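Section 4. Setting up food storage and the serving table

Applies to all Bemeldale rental kitchens, ground floor and upstairs. Read once before the first meal. The short version is taped inside the pantry door.

4.1 Before you start

You need: the lidded containers from the low shelf, two clean towels, the marker and tape from the drawer by the sink. Dish soap. Nothing else.

Wash everything first, even if it looks clean. Containers sit on the shelf between stays and pick up dust.

Note: the Curmont lids and the Pedelen lids are not interchangeable. They look close. They will go on crooked and you'll think it's shut. Check the name molded on the underside.

4.2 Washing and drying

1. Open both end clips. Thumb under the edge, lift. Don't pry with a knife.
2. Lift lid straight up.
3. Pull the seal out of the groove, start at a corner. Goes slack after a few inches.
4. Warm water, a little soap. Sponge only, no scouring pads on the clear parts.
5. Rinse seal seperately. Soap left in the groove makes the next meal taste of it.
6. Stand everything on edge on a towel. Leave 10 minutes, then wipe the corners by hand.
7. Seal back in, flat side down. Press all the way round.

CAUTION: Lids do not go in the microwave. Bodies can, 800 watts max, 2 minutes at a time, lid off.

CAUTION: Clips are the weak part. If one feels stiff, stop and rinse out the hinge. Crumbs, nearly always.

4.3 Filling

1. Let hot food stand until it stops steaming. Closing it hot pulls the lid down and you won't get it off.
2. Fill to the line, not the rim. Soups a finger lower.
3. Wipe the rim. Any grease there and the seal slips.
4. Lid on, press the middle, then one clip, then the other. Both should snap.
5. Tip it slightly over the sink. Drips = seal is twisted, go back to 4.2 step 7.
6. Tape on the side, write what it is and when. Not on the lid, lids get swapped.

Fold the handle down before stacking. Stack 4 high at most in the fridge, 2 in the freezer.

4.4 Laying out the table

Small dishes for cut fruit, dips, anything people pick at. Container stays in the middle so both sides can reach. Keep the lid on until everybody is sitting down, flies are bad from June on.

1. Wipe the table. Damp cloth, then dry one.
2. Container down first.
3. Dishes either side, an arm's length from the edge if there are small kids.
4. Serving spoon goes on its own saucer. Not in the container.
5. Check handle is folded flat.
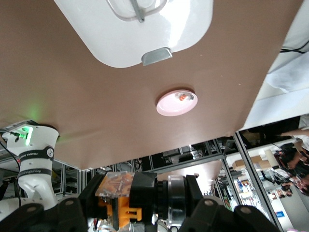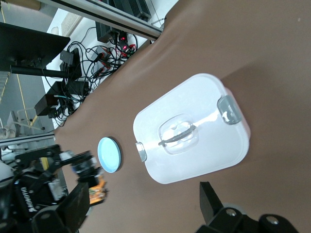
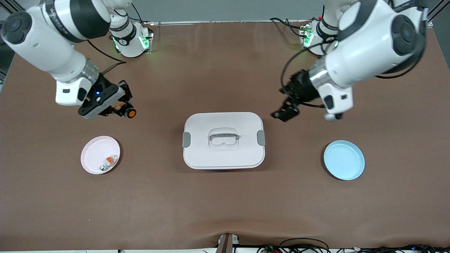 Fig. 4-1. White lidded container on the brown table, all three views.

Seating more than the table takes? Use the folding one from the hall closet. Lock both leg braces before anything goes on it. It has dumped a full pot of chili before.

4.5 After the meal

1. Leftovers back in within two hours. Sooner in summer.
2. Anything that sat out in a dish does not go back in the container. Bin it or use a fresh one.
3. Soak dishes that had tomato or curry in them. Cold water first, then warm.
4. Wipe table while you still remember.
5. Fridge door shut, pull on it to check. The seal on the upstairs fridge (the Sjöberg) is tired and needs a push.

Note: December through February the back porch is not a fridge. It freezes at night and thaws by noon, and the raccoons know how to open clips.

4.6 Problems

Lid won't come off. Stand the container in warm water up to the halfway mark, wait, try a corner.

Lid won't stay on. Wrong lid, or the seal is in upside down. See note in 4.1.

Smells. Baking soda paste, leave overnight, rinse. If it still smells in the morning it's the seal, so ask the desk for a new one. Free.

Stains. Sun on a windowsill for an afternoon takes most of it out. Tumeric stays.

Clip broken. Don't tape it. Put the container on the top shelf with a note in it and take another. Spare clips are kept at the desk and we fit them between stays.

Handle squeaks. Leave it. No oil on anything that touches food!

4.7 Checking out

1. Containers washed, dried, lids off, seals in.
2. Lids stand upright in the rack, bodies nested on the low shelf.
3. All tape off. Warm water loosens the old stuff.
4. Fridge emptied. Unopened condiments can stay in the door.
5. Marker back in the drawer, cap on please.

Desk opens at 8 a.m. Leaving earlier, put the key through the slot.

Section 5 covers the stove and the oven timer.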